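Flustau opens its gripper comparison bench to outside teams

TADCOMBE, 2025-02-19 - Hi, I'm Luana Portela, and I run the gripper bench at Flustau. From today, teams outside our company can book time on it and try their own fingers, controllers and cameras against ours!

We built the bench for ourselves (we were tired of arguing over spec sheets). Over the winter we ran 300 picks with serrated fingers and 200 with the smooth ones from Gredimia, all on everyday stuff: backpacks, padded cases, bags of tubes, flat pads. Serrated got 198 clean lifts. Smooth got 149, so it comes out ahead on rate, and yes, I lost a bet to Unai Robles over that.

Flat things are the ones I'd tell you to bring. A thin pad gives the jaws almost nothing to close on, and the controller has to decide how hard to press before it squeezes. We've changed that setting more than any other, and Unai still wants it softer.

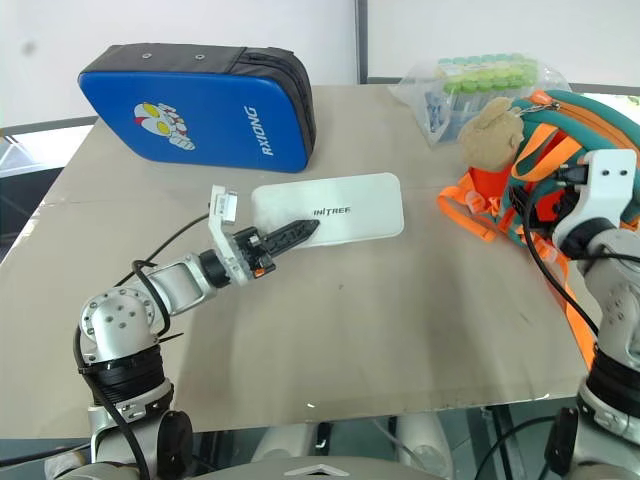
What you can book

Half a day or a full day, two arms, with one of us in the room. Bring your own objects if you like, the odder the better. Our mounts take most parallel grippers, and we're finishing an adapter for the Gallardo wrist that should be ready in April.

You keep your logs. We'd love a copy for our comparison table, but it's up to you.

How to get in touch

Write to me or Unai at the Flustau office in Tadcombe and tell us what you want to grip.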